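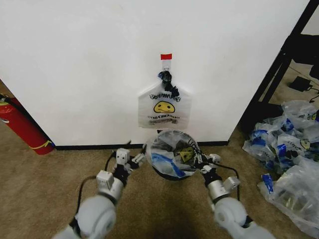

Ticket 538
Subject: Lumo single missing from artist page, wrong track length on delivered file
Opened by: Melina Dimitriou (Grestunus)
Assigned to: Traian Stanciu
Priority: Normal, raised to High
Status: Closed

Melina Dimitriou
Wednesday, May 13, 2026, 9:12 AM
The new Lumo single "Jerar" went live overnight but it is not on the artist page. It comes up if you search the title. Tapping the artist name under the track opens an empty profile with no photo and no other releases. The album pre-save link points to the right profile, so anyone who follows it won't see the single either.

Second problem, may or may not be related. The track stops at 3:07. The master is 3:15. The last 8 seconds are the piano ending and it just cuts.

Traian Stanciu
9:40 AM
Thanks. Can you confirm which artist ID was entered on the release form? Also please send the file name of the WAV you uploaded.

Melina Dimitriou
9:58 AM
I left the artist ID blank. The form filled in the name by itself when I typed it, so I assumed it had matched. File is Jerar_master_v7.wav.

Traian Stanciu
10:25 AM
The auto-fill only completes the name. With the ID blank, the store treated this as a new artist and made a second Lumo profile. I have sent a request to move the single to the existing profile. These are done by the store and we can't speed them up much. Please don't take the release down and resend it. You would lose the play count and the playlist adds.

On the length: our copy of v7 is 3:07. Nothing was trimmed on our side. The upload log shows a complete transfer and the checksum matches. Was there a later bounce?

Melina Dimitriou
11:03 AM
Asking Liviu Sandu, he mixed it.

Liviu Sandu
11:47 AM
v7 was bounced with the end marker in the wrong place. I caught it the same night and made v8, which is 3:15. v8 went in the session folder and not in the delivery folder. My fault. Uploading v8 to this ticket now. Same level, same sample rate, only the ending is different.

Traian Stanciu
12:20 PM
Got v8. It plays through to the end and the tail fades out fully. We can swap the audio and keep the same ISRC, as it is the same recording. Sent to all stores as an audio update.

Melina, one more thing. Sima is listed as featured artist and her ID is blank as well. Do you want me to add it?

Melina Dimitriou
12:31 PM
Yes please. She has one profile, the one with the live EP on it. Emilian Sârbu is the co-writer, and his name needs the circumflex on the a. It was missing in the credits when I looked this morning.

Traian Stanciu
12:52 PM
Both fixed and included in the same update. Raised to High so the profile move gets looked at before the weekend.

Traian Stanciu
Day 2, 4:15 PM
Single is now on the correct Lumo page. Sima's page shows it under Appears On. The duplicate profile is empty and will drop out of search when the store refreshes its index. The 300 plays from the first day carried over.

Melina Dimitriou
Day 2, 4:50 PM
Confirmed on my phone and on desktop. Length shows 3:15 and the ending is there. One store still has the old audio.

Traian Stanciu
Day 3, 10:05 AM
That store has now updated too. Please clear the app cache if you still hear the cut version. Downloaded copies need to be removed and downloaded again.

For the June album: enter the artist ID on every track, including features. Dorin Neagu on our side can preload the IDs to your label account if you send him a list.

Melina Dimitriou
Day 3, 10:33 AM
Will send the list. OK to close.

Closed by Traian Stanciu
Resolution: artist mapping corrected, audio replaced, credits updated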